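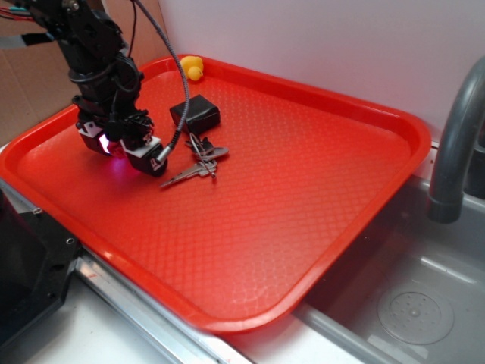

Mine would be full of post within a week, wrote one reader when I first mentioned the red tray, and she wanted to know what stops it turning into one more place to dump things. She'd had a bowl by the door for years, she said, and by December she could never find the bottom of it.

Fair question! I had a bowl too. It held batteries, a tape measure, a takeaway menu from somewhere that had closed and, on a good day, my keys. So this page is a little gallery of what I've got instead, with far too many words round it, as usual.

## The tray

A big red plastic one with rounded corners and a raised rim, and a small diamond pattern pressed all over the floor of it. I bought it at Nukeck on the way out of Destenton, meaning to carry drinks into the garden with it, and I think that happened twice. It's much too large for drinks. You load one end and the other end goes for a walk.

As a landing place it's lovely, though. The rim keeps everything in (keys do love to slide off a worktop and down behind something), and the colour is so loud that I can't walk past without looking. I had a tasteful grey one from Stosta before and I lost things on it. Grey tray, silver keys, first thing in the morning – hopeless.

It sits on a slant with one end out over the sink. I know. Two people have already written in to tell me it ought to be square to the wall. I've tried it square to the wall and it didn't suit me, and a bit of overhang has never bothered me as long as the heavier things stay up the far end.

## What lives on it

**The keys.** All on the one ring. I used to keep the long key separately because it's such a lump in the pocket, and then of course I'd be standing outside with the wrong bunch. One ring, one place, and I've been a calmer person.

**The duck.** Yellow, rubber, very small, up against the back rim. It does nothing at all. It came in a bag of bits from the Saha jumble sale and I've grown fond of it. If I clear the tray for a wipe, the duck goes back first and everything else finds its place after.

**The little black block.** It's a nice small dark shape with soft edges, and I put it next to the keys so there's something to aim for. A few of you have asked where to buy one. I'd say use any small thing you already own that you don't mind looking at every day.
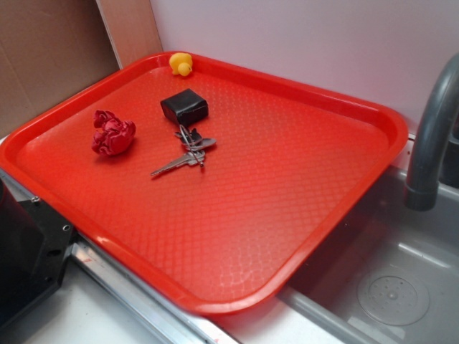

**Sizwe Sithole**
*Kitchen and Cupboards editor*

Spot the newcomer: a crumpled bit of red fabric, all folds and gathers, to the left of the keys. Red on red, so I've gone against everything I said about the grey tray, but it's a deeper crimson and it has a bit of a shine to it, and so far my eye picks it out all right.

I'm in two minds about soft things on the tray. Hair ties, gloves, a hanky, that sort of thing – they spread. Put one down and there's suddenly a second, and then a sock. My rule at the moment is one soft thing at a time, and if another turns up, the first has to go upstairs with whoever is next on the stairs. It's a rule I break, but it's a rule.

## How I keep it from filling up

Back to my reader and her bowl. I don't have a clever system, I have a few habits and they wobble a bit when we've got people staying.

- Paper never goes on the tray. Receipts, post, school letters, none of it. Paper has a hook on the side of the fridge.
- Six things at most, and the duck counts. I picked six out of the air and it has stuck.
- Things that belong in another room can stop on the tray overnight, and in the morning they move on.
- No coins. I can't explain why coins are so much worse than anything else, but once there are coins there are buttons, and then I'm back to the bowl.

The wipe takes hardly any time. Everything off on to the draining side, warm cloth, and I go round under the rim with my finger, where the crumbs like to gather. That diamond pattern does hang on to dust if you let it, so I use an old toothbrush every so often, going with the lines first and then across. Dry it properly afterwards or you get spots, and on red they show.

When I started on 15th August I told myself I'd do it for 365 days and report back, which got a good laugh in our house given my history with diaries. I've had 13 days I'd call failures, mostly involving shopping bags, and one truly awful afternoon when somebody stood a lasagne on it. The pattern survived. I'm not naming names.

## A few things you asked

*Would a wooden tray do?* I should think so, if it has a proper lip. I'd be nervous having wood so near the sink, but you may be tidier with a tap than I am.

*Isn't it a nuisance when you're washing up?* A little. I push it back along the worktop for the big pans and leave it where it is for cups.

*Where do the spare keys go?* In the drawer with the string. Please don't put spares on the tray as well, you'll only pick up the wrong ones.

*What about phones?* Ours charge on the shelf. I did try mine on the tray for a bit, but it's next to a sink and I'm clumsy.

The bowl post had 937 comments in the end, and I'm still working my way through them, so if you asked about cutlery drawers, you're on the list. Send me your landing spots in the meantime – bowls, baskets, windowsills, biscuit tins, I want to see the lot, and I'd especially like to hear from anyone who has managed it with a dog lead, as ours is still on the banister and I haven't a clue where it should go.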